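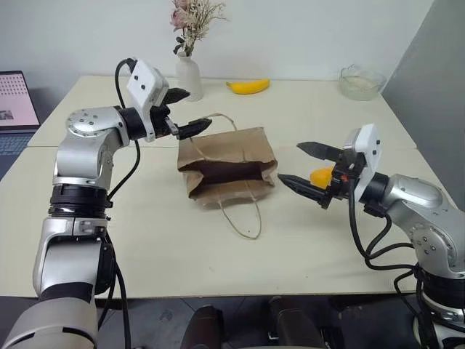
Celeste Barros wrote back after the first draft of this talk that loyalty programs don't make anyone loyal, they just give a discount to people who were going to buy anyway. I want to start with her objection and leave it up for a minute before I answer it.

Slide 2. Who we looked at
Four regional chains: Brasano, Kallau, Ngau, Drimico. Two sell groceries, one sells shoes, one is a pharmacy. All four have a points card. Say which is which only if asked. The shoe chain is Kallau.

Slide 3. What the members told us
1649 card holders answered the survey in February. It went out by email, so it leans toward people who open store email. Say this early. Someone will raise it.
Main result: 60 percent could not say how many points they had, even within a wide range. Most of them still said they liked having the card.
Pause here. Let them read the chart.

Slide 4. Back to the objection
Celeste is partly right. At Brasano the heaviest card users were already the heaviest shoppers before they signed up. The card didn't change how often they came in. It did change what they bought, mostly store brand coffee and cleaning products, which were on double points that month.
At Drimico we saw very little change of any kind. The reward starts at 50 dollars and the usual pharmacy visit is a lot less than that.

Slide 5. Email
Ngau was sending members 10 emails a month. They cut it to four. Unsubscribes dropped and sales from email stayed flat. We did not test going lower than four. I'd like to.
Skip the subject line table if we're running behind. It's in the handout.

Slide 6. Age groups
Keep this short. The gap between younger and older members was smaller than the gap between people with kids at home and people without. Parents used coupons more, used them sooner, and complained more when one didn't scan. If you only have one field to sort your list by, I would pick household over birth year.
(Water.)

Slide 7. What I'd change first
Put the point balance on the receipt. Kallau does it and their members were the only group where most people knew their number.
Lower the first reward so a new member gets there in two or three visits.
Stop sending the birthday coupon to people who joined last week. Two of the four chains still do.

Slide 8. What we don't know
No control group at any of the four. Nobody wanted to hold back offers from part of their list. I understand why, but it means Celeste's point stands for now as far as total spending goes.

Questions. If there are none, ask who in the room has a points card and knows their balance.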